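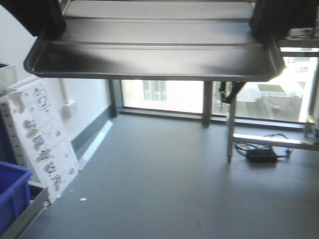 Rekha Sachdeva would like to know whether the service copes with trays that have lost their shape, as most of hers have after a few years of handling, and whether a site must replace its stock before signing up. She put the question in writing after last month's notice, and several member sites have since raised the same point.

The answer from Ovinix is that existing trays may be kept, provided they pass an initial fit check. The Voditz tray-handling service, now on offer to members, is supplied as a leased two-finger gripper station with programming, commissioning and scheduled maintenance included in the monthly fee. It is intended for sites that move metal trays between racks, benches and wash areas, and that do not wish to purchase automation equipment outright.

Under the fit check, a technician measures a sample of up to 40 trays for rim height, corner radius and flatness. Trays outside tolerance are set aside and listed in the site report. The member then decides whether to repair them, retire them or continue handling them manually. Ovinix does not require that replacements be bought from any particular supplier.

Our review of the service drew on trials at the Udolen workshop and on documents provided by the vendor. The trials comprised 381 tray lifts over the course of February, using both dark-finished and stainless steel trays. Reviewers were asked to consider grip security, noise, ease of changeover between tray types and the quality of the operator instructions.

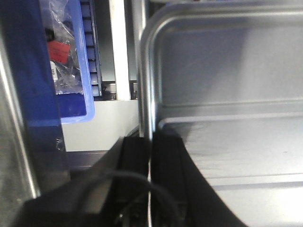
Gripper and stainless steel tray during the Voditz review.

Changeover between tray types was judged satisfactory. An operator selects the tray profile from a menu and confirms it at the station, and no tools are needed. Grip security was rated highly for trays with a full raised rim. Reviewers were more reserved about shallow-rimmed trays, for which the vendor recommends a slower travel speed – a setting that members with high volumes should factor into their planning.

The operator manual requires further work. The section on recovery after a dropped tray refers to a control panel layout that has been superseded, and the metric conversions in the appendix contain errors. Ovinix has undertaken to issue a corrected edition in June.

Two service levels are available. The standard level provides for two maintenance visits a year and telephone support during business hours. The extended level, marketed as Gautam, adds an evening support line and a loan unit during repairs. Either may be cancelled on 60 days' written notice after the first year. The commissioning fee for members is $600, payable on acceptance of the site report.

Members wishing to arrange a fit check should contact the equipment services desk before the end of April. Sites with more than one tray type should include the dimensions of each with their request.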